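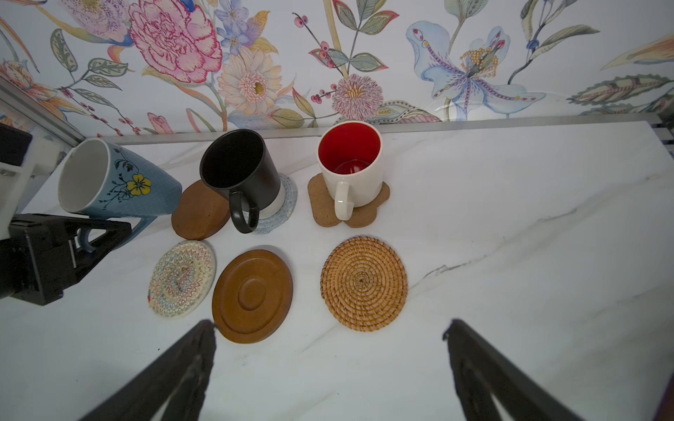 Girnier Housing Association Extends Quiet Hours in Shared Kitchens

The Girnier Housing Association has approved new opening times for the shared kitchens in its four residential buildings. The change takes effect in September and applies to all tenants, including those on short leases.

Under the revised schedule, each kitchen will open at 6 a.m. and close at 11 p.m. Quiet hours will begin at 8 p.m., two hours earlier than at present. During quiet hours, residents may continue to cook and eat in the kitchens but are asked to keep conversation low and to leave blenders and other loud appliances switched off.

The association received 740 responses to a survey sent to tenants in the spring. A majority of those who replied supported an earlier start to quiet hours, with the strongest support coming from residents of Grelura House, where several bedrooms share a wall with the ground-floor kitchen. Tenants who work evening shifts asked that the kitchens remain open late, and the closing time was left unchanged in response.

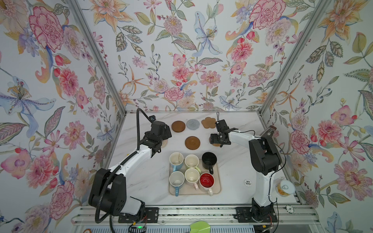 The association will also introduce a single set of rules for the storage of personal items. Food kept in shared refrigerators must be marked with the resident's apartment number and the date on which it was placed there. Unmarked food will be removed every two weeks. Mugs, plates and cookware belonging to individual residents may be kept in the assigned cupboards, but should not be left in the sinks or on the drying racks overnight.

Cleaning in all four buildings will be carried out by Rorkico under an extension of its current contract. The company will clean the kitchens each morning before opening and will add a second visit in the early afternoon. Residents remain responsible for wiping down surfaces and stovetops after use. The cost of the added visit will be met from the existing service budget, and monthly charges will not rise as a result.

Residents of Grelura House should note that the kitchen on the second floor will close for eight days at the start of the month for repairs to the ventilation system. The ground-floor kitchen will stay open during this period.

Printed copies of the schedule will be posted beside each kitchen entrance. Tenants who need a copy in large type or in another language may request one at the association's main office. Comments on the new hours will be accepted in writing until the end of the year.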